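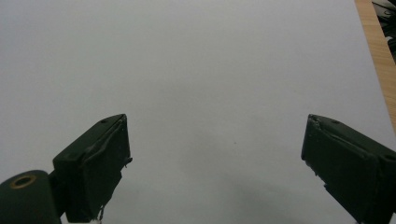 信息管理系 · 校园生活调查课程小组

2020年3月2日 星期一
本组学生 撰稿

打印本页 | 用电子邮件发送

课程报告:自习室占座行为与“有效占座物”研究

一、选题缘由

我们原本想研究城市交通,开题时老师问数据从哪里来,全组沉默良久,于是改为研究图书馆占座。这个题目的好处是走路就能到,坏处是调查者自己也要占座,客观性从第一天起就打了折扣。

调查地点是卡尔特布里奇楼(Kaltbridge)二层的大自习室,共有90个座位。对照地点原定为斯塔斯内斯阅览室(Stasness),那里暖气不好,去的人少,几乎不存在占座问题,因此对照得非常彻底,写进报告里只够一句话,就是这一句。

二、方法

我们连续观察了11天,每天早晚两次,记录无人座位上放着什么东西,以及这些东西最后有没有保住座位。所谓“保住”,指物主回来时座位仍归他使用。若双方发生争执,以谁最后坐下为准,争执内容不予记录,主要是因为记录员不好意思凑得太近。

另发放问卷600份,在食堂门口和宿舍楼下进行。愿意填写的同学大多在排队,队伍一动,后半部分的答案就明显潦草起来。最后一道开放题“您对占座有何看法”,最常见的回答是“无”,其次是“还行”。我们认为“还行”很值得分析,但没有分析出来。

三、占座物的分类

1. 书籍类。专业课教材效力最强,越厚越好。英语单词书效力较弱,可能是大家都知道它的主人不会很快回来翻它。

2. 纸张类。一张白纸放在桌上,按理说没有任何约束力,但只要上面写了字,哪怕只有“有人”两个字,后来者多半会绕开。完全空白的纸则会被推到一边,或者被拿去打草稿。

3. 水杯类。半满的杯子比空杯子可信。有同学在问卷里承认,会特意接了水再走。

4. 衣物类。外套搭在椅背上,冬季有效,开春以后说服力逐日下降。

5. 其他。包括一把雨伞、一只橘子和一份没有写完的实验报告。橘子没有保住座位,也没有保住自己。

四、主要发现

首先,占座物的价值与占座效果并不成正比。贵重物品反而让人不放心,物主往往坐不住,走不远,等于自己在给自己占座。

其次,多数受访者反对别人占座,同时认为自己的情况属于“临时离开一下”。至于“一下”是多久,问卷里的答案从接一杯水到吃完晚饭再洗个澡不等。我们曾想给“一下”定一个统一的定义,组内投票没有通过,反对的人当时座位上都放着书。

再次,阅览室墙上贴着管理规定,规定离座过久者物品将被收走。观察期间我们没有见到收走物品的情况,只见到规定本身的一个角翘了起来。

五、关于选座系统的建议

我们试用了两款预约软件,一款叫“潘加里布安”(Pangaribuan),一款叫“伊斯托纳德”(Istonard)。前者要求到座扫码,后者要求先注册,注册要验证码,验证码要信号,而自习室靠里的位置没有信号。前者好用一些,不过扫码以后人照样可以走,从此占座的东西由书变成了数据,桌面倒是干净了。

我们建议在靠窗区域先行试点,离座超过时限后自动释放座位,并在门口设置寄存柜,让书有个别的去处。寄存柜会不会也被人占,留待后续研究。

六、不足

观察时间避开了考试周,因为考试周我们自己要复习。早间观察有2次缺失,记录员睡过了。问卷样本集中在排队人群,不排队的人怎么想,我们不清楚。此外,本报告的初稿是在自习室写成的,写作期间组员轮流去吃饭,座位上放着本报告的初稿。

相关内容
· 食堂窗口排队长度与菜价关系初探
· 宿舍公共洗衣机使用高峰调查
· 共享雨伞都去了哪里
· 课程小组选题须知(修订)

打印本页 | 用电子邮件发送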